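November, a little after nine in the evening

I have made myself the last of the good tea and I am sitting down to write this before I lose the will. Blažena called at lunch to say she had finally sent off the Wumanport pages, all 200 of them, and I was so pleased for her that I talked for an hour with my coat on and forgot why I had put it on in the first place. It was to go to the post office. The parcel for Marcela is still on the chair in the hall, and I suppose it will be there in the morning too.

So instead of the post office I had the front room. I have been walking past that carpet with my eyes on the ceiling ever since everyone was here, and by this afternoon even the ceiling wasn't helping. I do love having people. I love the noise and the way Bronisława laughs with her whole back, and I would have them all again tomorrow. But my goodness, what a carpet looks like afterward!

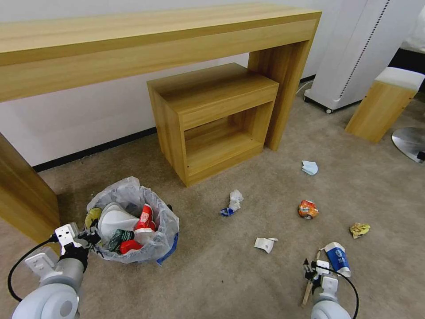 *The long table, the little cabinet under it, and the bin nearly full.*

I still think the long table was the right thing to buy. Grażyna said at the time that it was too much table for one wall, and I paid 556 for it at Hájek and lay awake over the money – but I look at it now with the small cabinet tucked underneath, the same pale wood, and it makes me happy in a way I can't explain to Grażyna. Mother would have put a cloth over it. She put a cloth over everything, even the radio, and you had to lift the corner to find the dial. I thought about her a good deal today, down at floor level, where I seem to do most of my thinking about her.

I keep meaning to decide what the cabinet is for. It has that open part at the bottom and I have had grand ideas, first the photo albums, then the wool, then the albums again. Zdislava says I should put shoes in it. I will not be putting shoes in it. There is a perfectly good place for shoes by the door, and if people don't use it that is between them and their conscience.

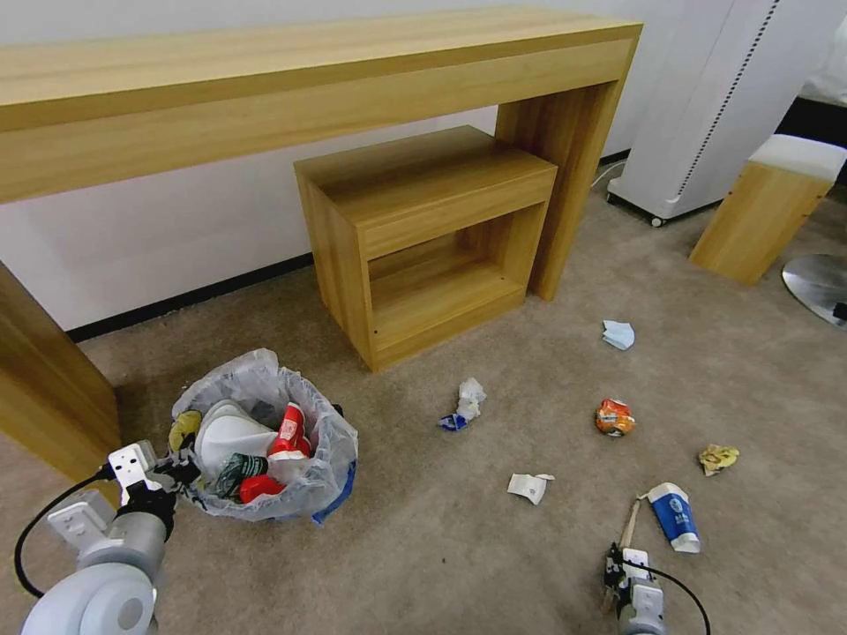

*Red cup, green wrapper, and the bag still folded over the rim.*

The bags are the ones from Girkedby, a roll of 100, and I'm fond of them, silly as that sounds. You can fold them well down over the edge of the bin. The old ones used to slide in on themselves the minute you dropped in anything heavier than a tissue, and then you were fishing about in there up to the elbow, saying things. I bought two rolls, so that's 200 bags, and at the rate I go through them I will be leaving some in my will. Marcela can have them.

I had meant to do the whole room in one go, the way I used to. Now I do a patch and then have a sit on the stool with the white cushion, which is a better seat than it looks, and then another patch. During one of the sits I started on Ziltar's letter again and got as far as the second page. The handwriting gets worse each year and the news gets better. There is a new grandchild, and something about a boat, or possibly a goat. 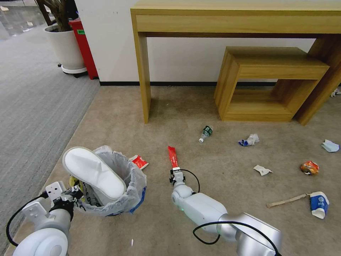
Do slippers go in with the paper and the wrappers?

Padded ones like these go in the ordinary bag with everything else, as there is no sorting them into cloth and sole once they are worn out.

I wrote that down because I asked it out loud this afternoon and had to answer it myself, and I know I will ask again next time. I used to keep slippers for visitors until they were a disgrace. Bronisława once wore a pair of mine home on the tram and didn't notice until she was in her own kitchen, and then she mailed them back to me with a card, which cost her more than the slippers had.

Supper was the soup, third day running, and better for it. I added the end of the dill. Tomorrow the parcel, without fail, and I should look in on Blažena and take her something, as she will be feeling flat now that the pages are gone. She always does. Maybe the plum cake, if there are enough plums in the freezer. I must remember to look before I promise it to her.

My knees ache and the tea is cold. Also we need matches.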